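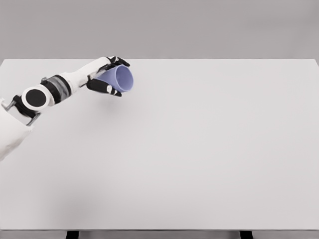 Castamia tabletop cell

The Castamia tabletop cell is a simulated robot workstation used to prepare grasping and pouring routines before they are run on real hardware. It pairs a white arm and a humanoid hand with a plain white table on black legs, set against a gray wall. The cell was built on the Etidura simulator and is best known for its cup task, in which the hand holds a lavender-blue plastic cup on its side above the table. For such a bare little setup it has proved wonderfully useful, and much of what is known about keeping a simulated hand in good order was worked out on it.

Setup

A new copy of the cell is set up in a fixed order. The table is loaded first and its height is checked against the arm's base. The arm comes next, with every joint at zero, and then the hand. The cup is added last, standing upright, and dropped from a very small height so that it settles on the surface by itself. If it jitters or creeps sideways, the contact settings are wrong and there is no point in going further.

The standard physics rate is 400 steps per second. Slower rates will run, but the fingers begin to sink into the cup wall, and a grasp that looks lovely on screen may be holding onto nothing at all.

Hand calibration

Calibration of the hand is the most absorbing part of the work. Each finger is closed alone until it touches a test block, and the joint angle at contact is saved. The thumb is done last. In the cup task the fingers curl over the top while the thumb runs along the underside, so a small error at the thumb tips the rim up or down. Most operators repeat the thumb pass – it takes very little time and the improvement is a pleasure to watch.

A calibration is accepted after 10 grasps in a row without a drop. The full check, called the Marinescu sweep, runs 576 grasps with the cup turned to different angles, and is usually left to run overnight.

Upkeep and common faults

The cell has no bearings to grease, but it does drift out of shape as files are edited. Frequent faults include:

Cup slides out of the grip: friction value reset to default after an update.
Fingers pass through the cup: collision mesh missing or scaled wrongly.
Arm shakes at rest: joint damping too low.
Shadow appears but the cup does not: broken material link.

Repairs are made on a copy, then compared with the stored reference run.

Versions

The second version, released in September, replaced the original gripper settings with the Gastach contact model. Saved calibrations from the first version cannot be loaded and have to be made again.

See also

Etidura simulator
Gastach contact model
Marinescu sweep

Page last edited 13/03/2026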